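Sheet-metal bin

A sheet-metal bin (also tote, drop bin, flare bin) is an open-topped container folded from flat metal sheet, used for holding loose goods while they are sorted, picked or moved on. Common in packing rooms, workshops and feed stores. Differs from a drum or crate in having a flat floor and, usually, sides that lean outward.

Construction

Cut from sheet, bent on a brake, joined at the corners by welds or rivets. Steel is the usual choice, plain or zinc coated. Floor is one flat piece in better bins, two lapped pieces in cheap ones – the lap catches grit and is hard to sweep out. Flared walls let bins nest when empty and give more room for hands and tools at the top. Many types have a raised back, a tall slanted panel above the opening that stops goods thrown or tipped in from going over the far side.

The Gremex pattern, sold for farm use, held some 600 pounds and had rolled rims. Onitex bins were lighter with a higher back. Parts of the two dont interchange.

Finish and wear

Bins are sold bare or painted. Paint goes first where goods slide, so the lower back wall wears through to metal or stains brown while the upper part only chips. Floors pick up fine scratches, then smears and dark specks. Scratches are normal and not a fault. Flaking paint is a problem where food is kept, and painted bins are generally stripped or relined before such use.

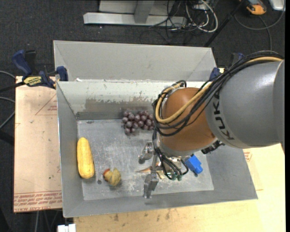 Cleaning

Dry brush first, then a damp cloth. Corners last. Wire wool is not advised on zinc coating. Standing water should be wiped out the same day or the seams will rust from the inside.

Sizes

No common standard. Makers use there own numbers – the Minhas 500 and 769 are both named for width in millimeters, the Rastov 3 for its place in the catalog. Depth varies more than width.

See also: Feed trough; Hopper; Parts tray

Last edited 27th January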